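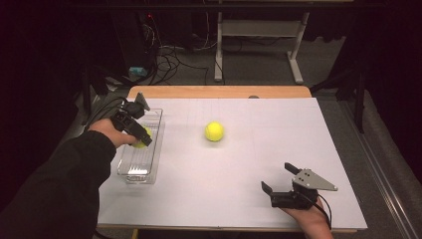 Student Projects > Skonomside Robotics Course > Reports > Draft, section 4

April
By Flurina Baumgartner and Dezső Fekete

4. Data collection and the ball task

4.1 Setup

Same table for every session. White top laid on the wooden one, clear plastic container on it, two tennis balls. Two hand-held grippers, one per hand, cabled. View from the head, so the demonstrator's arms come in from the bottom of the picture and the grippers stay in sight most of the time. Figure 4 is a typical view partway through an episode.

Figure 4. Ball task, head view. Left gripper closed around a ball inside the container, second ball on the white surface, right gripper open.

We call the whole kit Hokitis (grippers, head camera, recording script). The course handed it to us half working and most of March went into cables. Section 3 has the wiring, not repeated here.

An episode starts when the demonstrator says go and ends when both balls are in the container and both grippers are clear of it. Either hand may pick first. We argued about this a lot. Wiebke Harms wanted a fixed order, left then right, on the grounds that a small model would have enough to learn already. Dezső wanted it free. Free won, and section 5.2 shows what it cost us.

4.2 What was recorded

In total 3867 episodes over the term. 1898 of these are the ball task. The rest are the warm-up tasks from section 2 (stacking, handing over, the towel one we dropped). All numbers from here on are for all tasks pooled unless it says ball task.

763 episodes were thrown out. Main reasons, biggest first: clock drift between the two grippers, demonstrator's sleeve over the lens, ball off the table, someone forgot to press stop and then you get a long recording of people talking about lunch. The drift ones are the painful ones. They look fine on video. You only notice when the jaw signal closes before the jaws do.

106 episodes held out for testing, picked before anybody trained anything. That leaves 2998 for training. Split was done by session so the same demonstrator on the same afternoon never lands on both sides. First version of the split got this wrong and the numbers in our midterm poster are therefor too good. Please don't cite the poster.

4.3 Things that mattered more than we expected

Container wall. Clear plastic is hard. Light comes off the walls, and the ball seen through the side looks a bit different from the ball seen over the rim. In an early run the policy reached for a reflection. We did not swap the container for an opaque one, though Kavinda Siriwardena suggested it twice, as the assignment sheet says transparent. Instead we varied where it stood on the white surface, and turned it. Helped some. See Table 3.

Ball contrast. Yellow-green on white is easy. No failures in the test set that we would put down to not seeing the loose ball.

Idle hand. This one surprised us. With one gripper busy in the container the other hand has nothing to do, and people do very different things with it. Some hover. Some rest it low over the table with the jaws open, some go for the second ball right away and then wait. The model copies all of it, averaged, and you get a slow drifting motion that belongs to no demonstrator. We added a one-line instruction halfway through the term ("free hand stays low, jaws open, until the other hand is out") and the drift got smaller. Episodes from before the instruction are kept and flagged.

Cables. They pull. When the cable from a gripper goes tight over the table edge the wrist turns a little to make slack, and that turn is then in the data as if it meant something. Fröhlich, the team at the other bench, taped theirs along the forearm. We should of done the same. We did not, ran out of time.

4.4 Demonstrators

All from the class. Everyone did a short practice block first, not recorded. Short sessions, breaks in between, since arms get tired holding the grippers out and tired arms give jerky paths. We did not filter for jerk. Maybe should. Left-handers were not treated differently, and we have too few to say anything.

Labeling was done the same evening wherever possible. One person watches, marks grasp and release, a second person checks a sample. Disagreements were mostly on release: is it when the jaws open or when the ball stops rolling. We settled on jaws open. Sieglinde Bauerfeind pointed out in review that this makes every release look successful, even when the ball hops back out of the container. True. A separate flag for that was added late, so only the later sessions have it.

4.5 Limits

One table, one room, one container, one kind of ball. No claim beyond that. Hodholm, the bench in the other building, has a darker table top and we wanted to record there too, did not happen. Section 5 trains on what we have.

TODO before hand-in: redo Table 3 with the new split, fix axis label.

Comments (4)

wiebke h.
4.1 still makes it sound like I lost the argument. fine. but add that the fixed order was never tried, otherwise people will think it was

Kavinda S.
Can you say how many of the 763 were drift? Would help the next group decide whether to fix the clocks first.

Flurina B.
@Kavinda we didn't log the reason in the early sessions so any split would be a guess. Will add a sentence.

S. Bauerfeind
"therefor" and "should of" in 4.2 and 4.3. Also, jerk: try a simple threshold on the test sessions, it takes ten minutes.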